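Clokesska Tabletop Radio – Owner's Manual
Section 4: Setting Up, Tuning In and Storing Stations
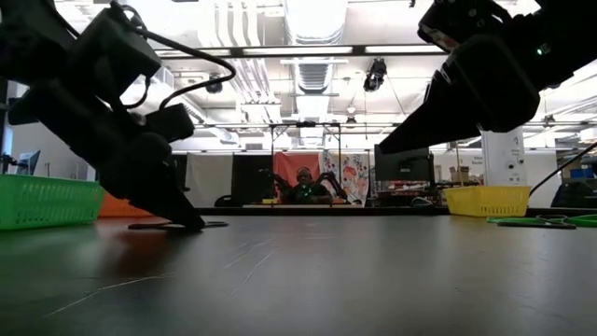 4.1 Before you start

Welcome to the fun part! The Clokesska is a modern receiver with a big old-fashioned dial, and it rewards a little patience in the first hour. Read this section through once before plugging anything in, then come back to step 1.

You will need:
The radio
The power adapter supplied with it
The wire antenna (coiled in the small paper envelope)
The felt base pad
A small flat screwdriver, only if you plan to connect an outdoor antenna

If anything is missing, contact Braltwood Service before going on. The address is on the back cover.

4.2 Choosing a spot

1. Pick a level, dry surface that can take the weight of the radio. A shelf, sideboard or kitchen counter is fine.

2. Lay the felt pad down first, fuzzy side up, and set the radio on it. The pad keeps the feet from marking soft finishes and takes some of the boom out of the bass.

3. Leave a hand's width of space behind the back panel for air.

4. Keep the radio away from dimmer switches, phone chargers and fluorescent lamps. All of them can cause buzzing on AM. On FM you probably won't notice.

CAUTION: Do not place the radio over a heater or in a window that gets full afternoon sun. The dial glass can loosen in the heat.

Note: AM reception changes a lot from one side of a room to the other. Try two or three places before you settle! The AM antenna is a rod inside the cabinet, so turning the whole radio a quarter turn can bring a weak station right up.

4.3 Connecting the antenna

5. Uncoil the wire antenna completely. Coiled wire works poorly.

6. Press the orange tab on the back panel, push the bare end of the wire into the hole marked FM/SW, and release the tab. Tug gently to check that it holds.

7. Run the wire up a wall or along a bookcase, as high as you can manage. Painter's tape is fine for a trial run.

8. If you are using an outdoor antenna, remove the wire and connect the lead to the two screws marked A and E. A goes to the antenna, E goes to ground.

WARNING: Never put up or adjust an outdoor antenna near power lines. Disconnect the outdoor lead when a thunderstorm is expected.

4.4 Powering up

9. Turn the volume knob all the way to the left until it clicks.

10. Plug the adapter into the back panel first, then into the wall outlet.

11. Turn the volume knob to the right, past the click. The dial lamp comes on dim and brightens over a few seconds. The sound follows a moment later.

12. If the lamp flashes, the adapter is not fully seated. Push it in until the collar touches the panel.

4.5 Finding your first station

13. Set the band switch to FM. It's the easiest band to learn on.

14. Turn the large tuning knob slowly. It has two speeds: pull it out for coarse tuning, push it in for fine. Go coarse until you hear something, then push in and creep up on it.

15. Watch the tuning eye above the dial. When the two green wedges close up, you are on the station. On a strong local signal they may overlap slightly, and that's normal.

16. Now try AM after dark. Stations you would never hear at noon come rolling in, fading up and down, sometimes two at once. Give it a whole evening if you can – it really is the best thing this radio does.

Note: The city names printed on the dial glass follow the layout of the 1939 Qureshi console set that inspired the cabinet. They are decorative. Use the numbered scale underneath for tuning.

4.6 Storing stations

The radio holds 4 presets on each band, one for each ivory key.

17. Tune in the station you want by hand.

18. Press and hold a key until the tuning eye blinks twice, then let go.

19. To recall the station, press the same key briefly. The dial pointer will not move. This confuses everyone the first time! The pointer shows the manual setting only.

20. To go back to manual tuning, turn the tuning knob in either direction.

Presets stay in memory during a power cut. To clear every key on a band, hold the first and last keys together until the dial lamp goes out and comes back on.

4.7 Adjusting the tone

21. The left knob controls bass and treble together. Straight up is neutral. Left is warmer, right is brighter.

22. For speech, try a little right of center. For a weak, hissy AM station, go well to the left.

23. The switch marked WIDE/NARROW works on AM only. Use NARROW when a neighboring station is spilling over, and WIDE for a strong local one. Music on WIDE sounds surprisingly full.

4.8 If something isn't right

Lamp on, no sound: Check that the headphone plug is out. A plug left halfway in will mute the speaker.

Steady hum on all bands: Move the adapter to a different outlet, away from other adapters.

FM drifts off station: Let the radio warm up, then retune. If it still drifts, switch off the automatic lock on the back panel and turn it on again.

Whistle at 82 on the dial: This can happen when a Pludus wireless doorbell is in the same room. Move one or the other.

Scratchy volume knob: Turn it from end to end several times with the power off.

For shortwave listening, go on to Section 5.

Manual revision 16/03/2019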